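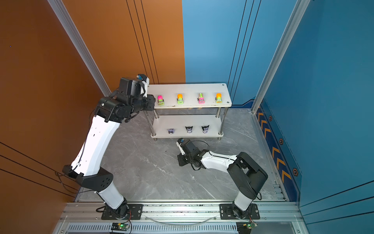 Sat 21 March

Club day, second session on the shelf task. Present: Bastian, Lenka, Marcela and me. Zdislava came after lunch to bring the spare gripper fingers from Hrnčiar.

The task for the Gernwood round, once more, so that we all use the same words: trucks live on the upper board, robot heads on the lower board. The left arm is responsible for the upper board and the right arm for the lower one. An arm may enter the other's level only when the other is at home position. Marcela wrote this rule on the door in red, please do not wipe it off.

Morning: we started with the left arm and the pink truck, as it is the nearest to it. The approach from the front is fine. The approach from above is not fine, the wrist comes too steep and the elbow wants to turn towards the orange wall. I limited the elbow in the config (file arm_left, the old value is kept as a comment). Bastian thinks the limit is too strict and that we will regret it with the last truck in the row. Maybe. We try first.

Gripper closing: at 400 the truck body slides out when the arm goes backwards. Lenka raised it in small steps and we stayed with a value she noted on the card in the box. Higher than this I don't want, the faces are only painted.

Right arm: the low position in front of the lower board is difficult. The forearm must come in almost flat, and the gripper has not much height between the boards. The black and white heads are hard to find for the wrist camera when the upper board makes shadow on them. The purple one is worse, it stands furthest to the left and the image is very dark there. Exposure was on automatic, I fixed it at 3000 and after that the detection was more quiet. To check again in the evening, when there is no light from the window.

Cables. The loop on the left arm hangs near the elbow and I don't like it. Marcela will shorten it with two velcro bands, not with zip ties, we must be able to open it again.

Afternoon: 14 tries with both arms together, the controller stopped us with error 2031 in three of them. According to the Larberg forum it is a timeout on the bus and the advice is to check the power wires under the base plates first. Bastian pushed all the connectors in again. After this no error, but we made only a few more tries, so I would not say it is solved.

Open points:

- elbow limit, test with the truck at the right end (Bastian)
- velcro on left cable (Marcela)
- fixed exposure, evening test (me)
- ask Celina Gajewski if the base plates can be moved on the rail before the competition, or if the distance is given by the rules
- charge the tablet!!

Next time we begin with the lower board, so that the right arm gets the fresh heads and not the tired ones. I mean ours.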